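**Wanted: people to drive our arms and pick a favorite gripper**

We're the handling group at Vindberg, and we'd love your help! Since spring we've been comparing two grippers on soft, floppy, annoying things: tissue, paper towels, napkins, thin cups. Our own team has gotten far too used to both of them, so we want fresh hands on the controls before we choose one for the Elness kitchen project in July.

**What you'd be doing**

You'll sit at a station and steer an arm through a set of short tasks (pinch a sheet, lift it, lay it down flat, move a cup without denting it). Then you switch to the other gripper and go again. Half the tasks use the wrist camera view alone, and half let you look straight at the counter, which most people find a lot easier at first. After each round you fill in a one-page form and tell us what felt good, what felt clumsy and what made you want to throw the controller out the window. We read every one of those comments!

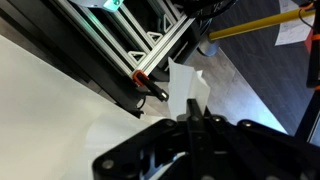
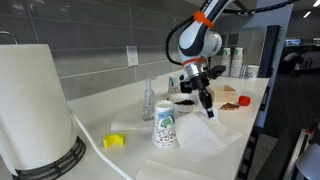
*Paper handling at the test setup, with a black gripper.*

Sessions run 70 minutes with a break in the middle, and there's coffee. We have room for 40 participants, each coming in for 2 sessions on different days.

**Who we're looking for**

- Adults 18 and over who can sit and use both hands comfortably
- Left-handers, very much so (we're short on them)
- People who cook, sew, fix things or wrap presents well
- Total beginners as well as folks who have run an arm before; just say which on the form

You don't need to know any programming. Glasses are fine. Please tie back long hair and leave loose bracelets at home.

**Pay and practical stuff**

You get a Lorkeo gift card after your second session, plus your bus fare or parking. We record the controller movements and the camera views from the arm, and your name is kept apart from all of it. You can stop at any point and still get your fare back.

**Signing up**

Pick up a form at the front desk in the Serrano building, or ask for Inês Esteves, who runs the schedule. Wednesday evening slots go fast, so put down a second choice if you can. Bringing a friend is great, but you'll each need your own form and your own time slot.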